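Pluvesance
Chore demos for two-finger grippers, kitchen and bath set

README, last touched in August. Maintained by Bent Bjarnason and Cayetano Aranda. Mail either of us, Cayetano answers faster.

WHAT IT IS

400 demos of wet-room chores. Sink, tub, toilet, washstand. A person holds the gripper and does the job, camera on the gripper records, policy learns from that. Or is supposed to.

Question we started with: can a machine clean a bathroom yet? Short answer no. Longer answer in the results section.

WHAT'S IN THE BOX

demos/ one folder per demo, video plus gripper pose plus finger opening
splits/ train and test lists
tasks.txt task names and the sentence given to the policy
notes/ Bent's notes, unedited, some in Icelandic, sorry
eval/ scoring script and the score sheets

17 tasks. Names are short on purpose:

bottle_to_sink
bottle_to_counter_back
faucet_on
faucet_off
wipe_basin
wipe_counter
lid_up
lid_down
drawer_open
drawer_close
cloth_pick
cloth_wring (do not use, see below)
cloth_hang
sponge_pick
sponge_rinse
tub_rim_wipe
bin_lid

cloth_wring is in the list because the loader breaks if you take it out. Two fingers can't wring a cloth. We tried for a whole Friday. Folder is there, demos are junk, skip it.

WHERE

Two sites. Olville is the big one, one open hall with the fixtures set up in it. Skandwood is a real apartment bathroom, narrow, bad light, used for test only. No Skandwood demos in train. If you find one in train that is a bug, tell us.

Counter and fixtures at Olville get moved between sessions. Don't count on the sink being where it was in the last folder.

SPLITS

train: 344
test: 56

Test is all Skandwood. Yes that makes it hard. A policy that only works in the room it was trained in isn't doing chores.

RESULTS SO FAR

800 robot trials, same arm, same gripper, Carrillo baseline policy with our data on top. Full numbers in eval/, don't quote from memory, we changed the scoring once already (v1 gave half points for touching the thing, v2 doesn't).

Rough picture:

Lids are good. Up and down, seat or bin, robot mostly gets it.
Drawers fine if the handle sticks out. Flush fronts no.
Bottles fine standing up, bad once tipped over. It goes for the middle, bottle rolls, it goes for the middle again.
Faucets depend on the faucet. Lever ok. Anything you have to twist, forget it.
Wiping looks great on video and leaves the dirt. The motion is right and the pressure is wrong. There's no force channel in this release so the policy has no way to know it should push. Biggest hole in the set.
Tub rim worst of all. Long reach, curved edge, cloth drags behind and lets go.

Speed: slow. Cayetano wipes a basin and is back at his coffee before the arm has picked the cloth up. We don't report time because it's embarassing and also because the arm is speed capped for safety.

So for a paid cleaning job, no. For one lid at a time with somebody watching, ok.

WHAT A SESSION LOOKS LIKE

More than one person on the floor at a time. People and other gear show up in the background and that's left in. Parts of some views are pixelated, don't train anything on those areas and don't try to undo it.

View is very wide with black corners. We don't undistort. If your model wants straight lines do it yourself, calibration is in each demo folder.

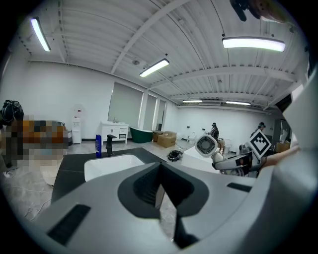 Olville hall, counter with the sink and the blue bottle, tub and washstand over by the windows.

KNOWN PROBLEMS

- Wide lens bends everything near the rim. Pose is fine in the middle, drifts when all the useful stuff is at the edge
- shiny floor, light reflections, depth estimators hate it
- the gripper covers a big part of the lower view. Near edge of a basin is often hidden exactly when you need it
- finger opening is late against video in a few demos, listed in notes/late.txt
- task sentences are English only and all written by one person, so they sound like Bent
- right handed operators only. Left handed demos planned

HOW TO LOAD

Unpack, point the loader at demos/, pick a split. No internet needed. Loader skips cloth_wring by default now, pass keep_all if you realy want it.

Check the file count before you train. A half finished download loads without any warning and gives you a worse policy and a bad weekend.

DON'T USE IT FOR

Identifying people. Anything near hot water. Claims about what home robots can do in general, it's two rooms and one type of gripper.

TODO

force channel
left handed demos
second test apartment
rename lid_up / lid_down so toilet and seat aren't mixed together
redo faucet scoring, on means water is running, and right now the script only looks at handle angle

LICENSE

Research use, see LICENSE file. If you publish something with it send us the link. Failures too, we'd like those more.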